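Wallpaper Orders and Hanging: Frequently Asked Questions

How do I work out how many rolls I need?
Measure the width of each wall, add them together, and send us the total with the height of the room. We will send back a roll count at no charge. Please don't subtract for doors and windows unless they run from floor to ceiling.

Can I order a sample first?
Yes. Samples are letter size and you may have up to 5 per order. A sample of a large print will not show the full pattern, so check the repeat on the product page as well.

What is a pattern repeat?
It is the distance before the design starts over, measured down the strip. A longer repeat means more waste at the top and bottom of each strip. Plain papers and fine textures have little or no waste. Our Flakance range has a repeat of 60 cm on every color.
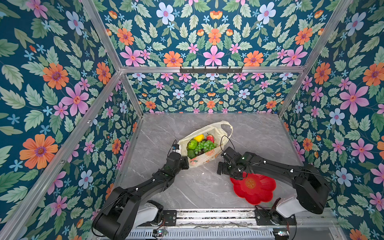
Will a large floral make a small room look smaller?
It depends more on the background color and the light than on the size of the flowers. Dark grounds pull the walls in, and some people want that in a powder room or a reading corner. If you are unsure, paper one wall and live with it for a few weeks. Pink and orange flowers on deep teal, with pale green leaves between them, will be busy on all sides, so a plain floor such as gray marble suits it better than a patterned rug. Paint the trim in a color taken from the leaves or from one of the smaller flowers.

Do I need to prime new drywall?
Yes. Use a wallpaper primer and let it dry overnight. Paper hung on bare drywall is very hard to remove later — it usually takes the facing with it.

Do you recommend an installer?
Darius Raudsepp hangs most of the paper we sell in the Robles area. He books up early for December, so call him well ahead if you want a room done before the holidays.

My rolls have different batch numbers. Is that a problem?
It can be. Shades vary slightly between printings. Do not cut anything, and call us so we can try to match the batch.

Can I return unused rolls?
Unopened rolls from the Wamus and Flakance ranges can be returned within 60 days. Protivmont papers are printed to order and can't be returned unless they are faulty.

How long does delivery take?
Stocked papers leave us within two working days. Orders over $100 ship free. Printed-to-order papers take about 5 weeks.

Prices and delivery terms updated January 2020.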